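Bindgate releases gripper service guide for Tramell cell

Bindgate has published a service guide for the two-finger gripper on its Tramell assembly cell, covering pivot checks, screw tightening and finger pad changes. Technicians can rehearse each job in simulation before they stop the cell.

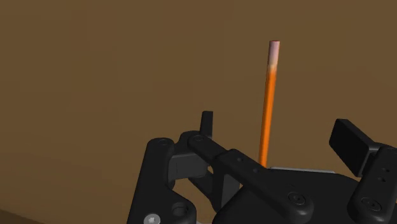

Simulated view of the open gripper and an orange test rod. Render: Bindgate

The guide calls for a pivot check every 600 hours and new finger pads at 2139 hours. After a pad change, the arm is jogged to the rod and the fingers are centred by eye before the first close.

"Most of our service calls were for loose linkage screws," said service manager Bushra Pirzada. "A technician can check those in one coffee break."

The 70-page guide is free to Tramell owners from November. Printed copies can be ordered from Sohail Hashmi at the Bindgate parts counter.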